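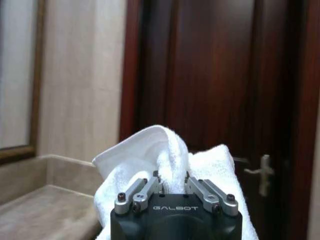
Toalla blanca de rizo. Se aprecian el bucle del tejido en los pliegues y la banda lisa del borde.

Toalla de rizo Flerholm, blanco
Ficha de producto y opinión de la tienda

Vendemos esta toalla y no nos creemos todo lo que dice su catálogo. Flerholm la presenta como «experiencia de hotel en casa», frase que hemos leído en toallas buenas, regulares y francamente malas. Vamos a lo que se puede comprobar.

Datos del fabricante
Composición: algodón 100 %
Acabado: rizo por las dos caras, borde con banda lisa
Color: blanco (no hay otro)
Presentación: paquete de 2 unidades
Referencia: 3574
Lavado: hasta 60 grados, secadora a temperatura media

Lo que promete y lo que opinamos

«Suavidad que dura.» Recién sacada del paquete es suave, como casi cualquier toalla. Parte de ese tacto viene del acabado de fábrica y se va con los primeros lavados. Lo que queda después es un rizo algo más seco, agradable si le gusta frotarse y decepcionante si busca algo parecido a un peluche. Para lo segundo tenemos la Trismont, más mullida y bastante más lenta de secar.

«Máxima absorción desde el primer uso.» No. Lávela antes de estrenarla, sin suavizante, y mejor dos veces. El fabricante recomienda ese primer lavado en la etiqueta y lo olvida en el folleto.

«Blanco óptico permanente.» Ningún blanco es permanente. Si la mete con ropa de color acabará gris, y el maquillaje deja marca en esta igual que en las demás. A favor del blanco hay que decir que admite lavados más enérgicos que una toalla teñida.

«Probada en 1.000 ciclos.» Hemos pedido el informe y seguimos sin tenerlo. Tampoco se indica a qué temperatura se hizo la prueba ni qué se consideraba superarla, así que no usamos la cifra como argumento de venta.

La banda del borde

Es la parte que más miramos en una toalla de rizo. En muchas, la banda encoge más que el resto y el extremo queda fruncido como una cortina vieja. En la muestra que lavamos en la tienda encogió un poco y se recolocó estirándola con la mano todavía húmeda. No sabemos cómo estará dentro de tres años. El rizo, por su parte, se engancha con cremalleras y velcros; si sale un bucle, córtelo a ras y no tire de él.

Para quién sí y para quién no

Nos parece razonable para un baño de uso diario, un piso de alquiler o una peluquería pequeña que lave mucho en blanco. Para regalo la vemos sosa. Quien ya tenga las Hiebert de la temporada pasada no notará gran diferencia, y no vemos motivo para cambiarlas.

Cuidados
Lavar aparte las primeras veces, porque suelta pelusa. Sin suavizante. Sacudir antes de tender. No planchar el rizo.

Envío y devoluciones
Sale del almacén de Trillcombe. Se admite la devolución con el paquete sin abrir; una vez lavada, solo por defecto de tejido o de costura. Los pedidos para hostelería se consultan aparte, y la próxima reposición grande, de 3.000 paquetes, está anunciada para octubre. El proveedor ya retrasó la anterior, de modo que conviene no contar con esa fecha.

Ficha revisada el 17 de junio de 2026.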